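Home | Guides | Gollero Hand Tool | Set-up | Support
Print this page | E-mail this page

4. Recording your first batch

The sales sheet says a new task can be taught from 50 examples. Treat that figure with care. At our Jadville site we recorded 166 for one sorting task and would not have trusted the result with fewer.

1. Charge both grippers and both headsets before you start.
2. Fix a marker cube to the top of each gripper. Press it down until it stops moving.
3. Start the Nutitz recorder and wait for the steady tone.
4. Hold the gripper still for a moment, then begin the task.

Note: The recorder will show "Good" for almost anything, including a gripper left lying on the bench. Watch the clip yourself.
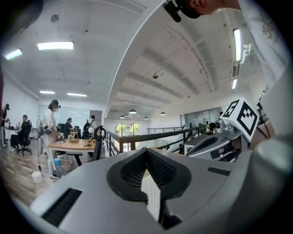
Fig. 4-2. Marker cube on top of the gripper. Headsets are worn by two of the people at work.

5. Do the task at your normal speed. Slow, careful examples look tidy on screen and teach the system very little about real work.
6. Stop the recording before you put the gripper down.
7. Delete failed attempts only if your task plan tells you to. Some plans need them.

Caution: Do not record for longer than 28 minutes without a break. Tired hands make poor examples, and the "auto-clean" setting does not find them.

Caution: The Ndung'u score is worked out from the number of clips. A score of 300 means you have plenty of clips. It does not mean they are any use.

Go to 5. Checking and sending clips

Back | Next | Contents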